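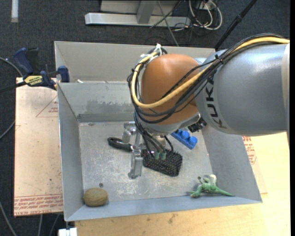
Team lead, Skadel picking software

Mar 7, 2020

We're in great shape on the grasp planner! Since the last report to Riviere we moved the whole stack over to the KUKA arm, and the new planner now picks a grasp in 48 ms, down from 103. The mixed bin is still our favorite test: a toy lizard, a blue toy brick and a bristly black block ask very different things of the same gripper.

The collision checker took most of the month. It now treats the sloping bin walls as real surfaces (the old version used a plain box), so the planner will go after objects resting against the front wall.

Still open: 19 tickets, two of them blocking. Both are in the Endberg depth filter, which smears dark, rough surfaces. We'd like to keep the Brinevley compute time through June to retrain it.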